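Comunidad Hodudeo > Casa y ropa > Telas y cuidado

¿Cómo recupero unas servilletas de lino antiguas que se han puesto amarillas?

Ekaette Idahosa
Miembro desde mayo · 12 mensajes

¡Hola a todos! Estoy emocionadísima porque mi tía abuela me ha dado un juego de servilletas de lino con mantel incluido, de los que se bordaban para el ajuar, con iniciales en una esquina y un calado precioso en todo el borde. Son 11 servilletas (la que falta se perdió en una mudanza, y en mi familia todavía se discute en cuál). El problema es que han pasado décadas dobladas en un baúl y tienen un tono amarillento general, más fuerte en los dobleces, y dos o tres manchitas marrones que parecen de óxido.

He leído de todo: lejía, limón y sol, bicarbonato, leche (¡leche!), hervirlas con cáscara de huevo... Mi madre dice que lejía y listo, pero me da pánico que el calado se deshaga. En la droguería del barrio me ofrecieron un blanqueador de la marca Clornalia y lo compré sin mirar mucho, y ahora lo tengo en el armario sin atreverme a abrirlo.

Lo que quiero saber:

Si el amarillo se puede quitar del todo o tengo que conformarme con un blanco roto.
Si las manchas de óxido se tratan antes o después.
Cómo se planchan luego, porque la única que he planchado me quedó con unos brillos rarísimos en el bordado.

Me encantaría usarlas en una comida familiar, no quiero tenerlas de museo. ¡Gracias de antemano, leo todo lo que me pongáis!

Morenike Nwachukwu
Colaboradora · 897 mensajes

¡Qué suerte tienes, Ekaette! El lino viejo es una maravilla, cuanto más se lava más suave se pone, y si el tejido está sano aguanta mucho más de lo que parece. Llevo años rescatando mantelerías de mercadillo y te cuento cómo lo hago yo, con calma, que esto es de ir despacio.

Lo primero es mirar la tela al trasluz, pieza por pieza. Busca zonas donde la trama se vea más clara, sobre todo en los dobleces y en las esquinas del calado. Si al tirar muy suavemente notas que la fibra cruje o se abre, esa servilleta va aparte y no pasa del remojo en agua. Las demás pueden seguir todo el proceso.

Empieza por un remojo largo en agua fría, sin nada. Parece una tontería y es lo que más me gusta de todo, porque el agua sale de un color té impresionante y ahí se va buena parte del amarillo. Cambia el agua cuando la veas teñida y repite hasta que salga casi limpia. Yo las dejo en la bañera por la noche y las miro por la mañana, antes del café, como quien va a ver si han brotado las semillas.
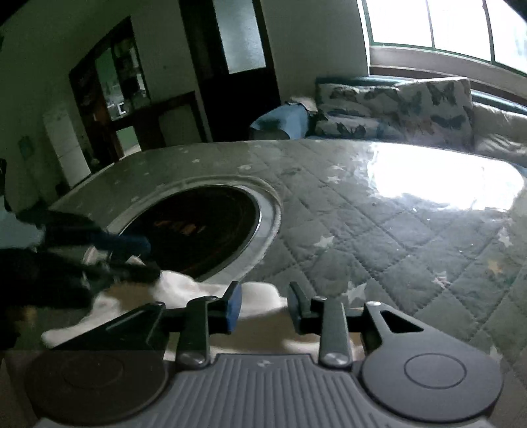

Cuando el agua ya no se tiñe, pasa al percarbonato de sodio (el blanqueador de oxígeno en polvo, sin perfume ni colorantes). Disuélvelo bien en agua caliente, más o menos a la temperatura de un baño fuerte, siguiendo la dosis del envase. Mete el lino cuando no quede polvo en el fondo y déjalo 8 horas. Si al sacarlas siguen con tono crema, aclara y repite con agua nueva. Prefiero tres baños suaves a uno cargado, y el calado lo agradece muchísimo.

Una advertencia: mira si las iniciales están bordadas en hilo de color. El rojo antiguo a veces destiñe con el agua caliente. Moja un bastoncillo, apriétalo contra el revés del bordado y mira si mancha. Si mancha, agua fría y jabón neutro, y nada más.

Sobre el Clornalia, no conozco ese producto en concreto, así que lee la etiqueta. Si lleva cloro (hipoclorito) yo lo guardaría para los azulejos. El cloro debilita la fibra, y en un tejido de esa edad el daño puede salir varios lavados después. Y sobre todo no lo mezcles con vinagre, limón ni amoniaco, que se desprenden gases peligrosos.

El óxido va antes del percarbonato y después del remojo en agua. El blanqueador no lo quita y puede incluso dañar la tela justo en esos puntos. Zumo de limón y sal fina encima de la mancha, un rato al sol, y aclarado a fondo. Se repite si hace falta. Si la mancha es vieja puede que necesites un quitaóxidos para tejidos, probado primero en una esquina del revés. Aclara muchísimo, hasta aburrirte.

El secado, en plano y al sol si puedes. Lo mejor del mundo es la hierba, como lo hacían las abuelas: la tela mojada extendida sobre el césped, y rociarla con agua cuando se seca. ¡El blanco que sale no lo he visto con ningún producto! Yo solo tengo balcón y las pongo en el tendedero abierto encima de una toalla, y también funciona, aunque tarda más.

Y la plancha: el lino se plancha húmedo, húmedo de verdad, recién descolgado o rociado y enrollado un rato en una toalla. Los brillos te salieron por planchar el bordado por el derecho y seguramente en seco. Pon una toalla gruesa debajo, el bordado boca abajo, y plancha por el revés. Las iniciales se hunden en la toalla y quedan en relieve, da gusto verlas. El calado, apoyando la plancha sin arrastrar, para que la punta no se enganche.

¿Se quita del todo? Muchas veces sí, o casi. Los dobleces son lo más terco. Guárdalas después enrolladas en un tubo forrado con papel sin ácido, o al menos cambia el doblez de sitio cada cierto tiempo — y sin almidón, que el almidón guardado amarillea y atrae bichos.

¡Cuéntanos cómo te quedan, por favor! Y si alguna se rompe por un doblez, se puede zurcir con hilo sacado del dobladillo, te explico cómo cuando quieras.

Zerkik

Yo las metí en la lavadora a 60 con un quitamanchas normal y quedaron bien. No eran tan antiguas, eso sí, y no llevaban calado. Una se me enganchó con una cremallera, usad bolsa de malla.

Akande

Lo de la leche lo hacía mi abuela con los encajes, y no sé si blanqueaba, pero el olor en la galería en verano era tremendo. Voto por el remojo en agua fría que dice Morenike, lo probé con unas fundas de almohada y me quedé con la boca abierta al ver el agua. Eso sí, si tenéis agua muy dura, el último aclarado con un chorrito de vinagre blanco va genial (solo si no habéis usado nada con cloro, claro).

Comentario de Ekaette Idahosa

¡Muchísimas gracias! He mirado la etiqueta y sí, lleva hipoclorito, así que se va al armario del baño. Tengo ya la primera servilleta en agua y a la media hora estaba de color manzanilla, no me lo podía creer. Las iniciales son blancas, así que por ahí tranquila. Morenike, me interesa mucho lo del zurcido, que el mantel tiene un agujerito cerca del centro. ¿Vale el mismo sistema o ahí hace falta poner una pieza por detrás?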